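Minutes of the December meeting, Brimberg Allotment and Garden Society

Held in the back room of the Otier Hall, starting at 7.15 pm. A very good turnout for a cold night, with 34 members present and extra chairs fetched from the kitchen.

1. Apologies
Received from the Najjar Lane plot holders, who had a burst pipe to deal with. We wish them luck and dry feet.

2. Minutes of the last meeting
Agreed, with one correction: the spare cold frame went to the lower field, not the upper one. It is already full of winter lettuce and looking splendid.

3. Money
The balance stands at £2254. The autumn plant sale brought in £262, our best yet, and the chilli plants had all gone before the tea urn had boiled! Members asked for more chillies next year, and for the sale to open half an hour earlier. Both agreed.

4. Water
The new tank on the upper field is in and holding. The old one leaks at the seam and will be cut down to make a raised bed for the school plot. There was a long and cheerful discussion about whether to plant it with strawberries or carrots. Strawberries won on a show of hands, though the carrot party asked for their views to be recorded, and they are hereby recorded.
The standpipes will be turned off until the hard frosts are over. Please empty your hoses before you coil them up.

5. Seed order
The joint order goes in after the New Year. Lists should be put in the tin in the shed, with plot numbers written clearly. Several members spoke up for the Disomum climbing bean, which cropped right through to October on the lower field and tasted wonderful even when the pods got big. We will buy a large bag and share it out. Anyone with saved seed to swap is asked to bring it to the next meeting in labelled envelopes - last year's mystery squash was great fun, but it did eat two paths and part of a hedge.

6. Compost
The three-bay heap is working a treat. The first bay is ready to use and is lovely dark stuff, so do come and help yourselves, two barrows per plot to begin with. Please no cooked food and no bindweed roots. A member offered to bring a riddle for the last of the lumps and was warmly thanked.

7. Paths and hedges
The blackthorn along the lane needs cutting before the birds start nesting. Work morning to be held in the New Year, meeting at the lower gate at 9.30 am. Bring gloves and loppers. Soup will be provided, leek and potato if the leeks stand up to the weather.

8. Tables
Tables were discussed with potting days in mind. Members liked the idea of one big surface everyone can get round, and we will look at prices for something similar in time for spring sowing.

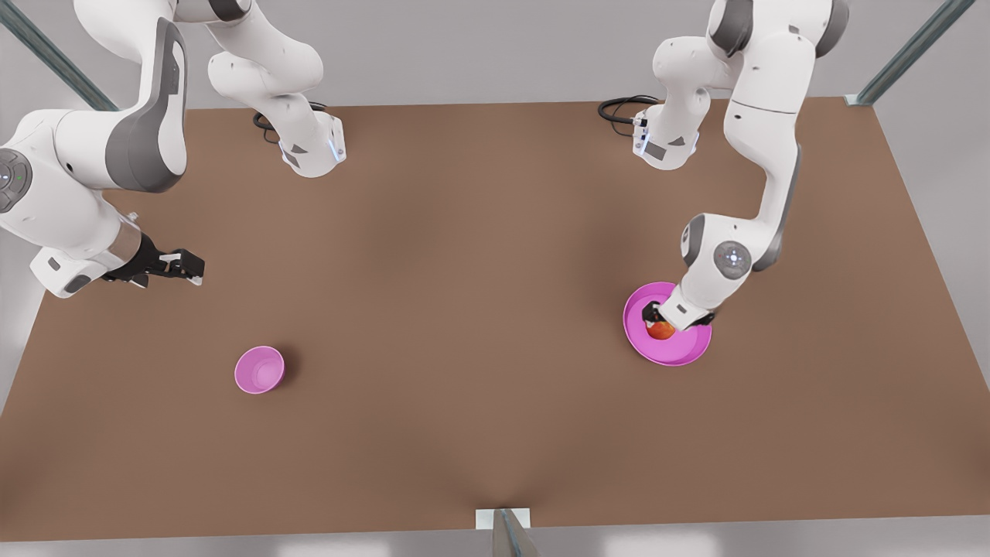
Large brown table top (computer image).

9. Any other business
Plot rents are due by the end of the month and stay at £30. Two plots will come free in the spring and will be offered to the waiting list first.
The robin on the upper field has been seen following the fork again. Mealworms are in the shed, on the shelf by the door.

Meeting closed at 8.50 pm, followed by mince pies. Next meeting in February, same room, same time.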